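# About Plotis

We're a small robotics lab of five people, and we work on one question that keeps us cheerfully busy: how can a humanoid robot learn a household task from very few demonstrations, and then keep doing it when the furniture has moved?

Plotis began as a side project of Margaux Gilbert and Arsalan Magsi, who had shared a lab bench in graduate school and kept arguing by email afterward. Margaux thought robots needed better hands. Arsalan thought the hands were fine and the training data was the trouble. They rented a room, bought a used arm, and set out to settle it. (They still haven't, and both have plenty of evidence by now!)

## What we work on

Most of our effort goes into a training method we call Castar. The usual recipe for teaching a robot by demonstration is to have a person steer it through a task over and over, then train one big model to copy the whole thing from start to finish. It works surprisingly well as long as everything stays where it was. Slide a basket over by a hand's width, though, and the copy often falls apart, usually right at the moment of contact.

Castar splits each demonstration at those moments of contact. The stretch before a grasp is learned relative to the object being grasped, and the stretch after it is learned relative to wherever the object is going. A second, much smaller model decides when to switch from one to the next. Fengying Lu came up with the switching model during her first month with us, on the back of a parts invoice, and we've been building on it ever since.

The part we're most excited about is how little data the method needs. Our first full training set for tabletop sorting had 1482 demonstrations in it, and collecting them took a whole winter. With Castar we now train the same family of tasks on 300, and the robot copes better with moved baskets than it did before. In our March test series it finished 71 percent of the trials in which we had changed the layout between training and testing. The older model, with all that extra data behind it, did clearly worse on the same layouts.

Seventy-one percent is a number we're proud of and also one that leaves a lot of dropped objects on the floor. The failures are fascinating to watch. Many come from switching too early, when the fingers have touched the object but haven't closed around it yet, and the arm sets off toward its goal with nothing in its hand. Others come from the object turning a little in the grip. We keep every failed run, label it by hand, and spend a good part of our weekly meeting on the strangest ones.

## How we work

We do our testing in furnished rooms. There's a desk, blinds, a stacked washer-dryer, and plenty of things for the vision model to get confused by. Plain lab benches made our early results look much better than they were, and the first time we moved to a furnished room the success rate dropped so far that Arsalan checked whether the right file had been loaded. It had.

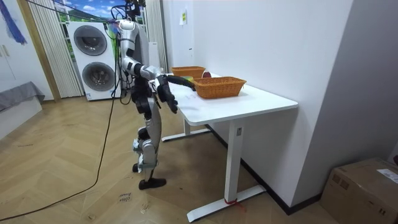 *The humanoid at the desk during basket work, one arm reaching to the nearer basket with a small green object at the gripper's tip.*

Baskets are a wonderful test object, by the way. The weave gives the depth sensor a hard time, the rims get in the way of the wrist, and a light basket shifts if you so much as brush it. If a policy can put something small into a basket and take it out again without dragging the basket along, it's usually ready for harder things like drawers and laundry doors.

A typical test day goes like this. Someone picks a layout from our shuffled list and sets up the desk. The robot gets one attempt, with no second tries and no nudging. Then we write down what happened in plain words before anyone looks at the logs. Paraskevi Panagiotou introduced that last rule, and it has changed how we think about our own results. It's very easy to read a log and convince yourself that the robot almost had it!

## Who we are

**Margaux Gilbert** looks after hardware, hands and wrists most of all. She designs our finger pads and rebuilds them more often than anyone would like.

**Arsalan Magsi** runs data collection and trains most of the new demonstrators. Steering a robot smoothly takes practice, and he's a patient teacher.

**Fengying Lu** leads the work on Castar and writes most of our papers. She's currently trying to get the switching model to notice an empty hand.

**Paraskevi Panagiotou** designs our tests and keeps the statistics. No figure leaves the building until she has signed off on it.

**Britt-Marie Viklund** handles partnerships, visits and everything with a deadline. She came to us from industrial automation and asks the best questions in the room.

## What comes next

Two-handed tasks are at the top of our list. Right now our policies mostly use one arm while the other waits, and that's a waste of a perfectly good hand. Holding a basket steady with one hand while filling it with the other sounds simple, but then there are two sets of contact moments to keep in order, and they don't always happen in the same sequence. Fengying has a version that runs in simulation, and we're itching to try it on the real robot.

We're also preparing our failure recordings for release, labels and all, so other groups can train on them. Sorting out the file format has taken longer than we'd hoped, but it's getting there.

## Visit or get in touch

We love showing people what we do, and students are very welcome. Visits include a turn at steering the robot if it's free. Write to Britt-Marie through the contact form, tell her a bit about what you're interested in, and she'll find you a time.

Page last updated 9 August 2022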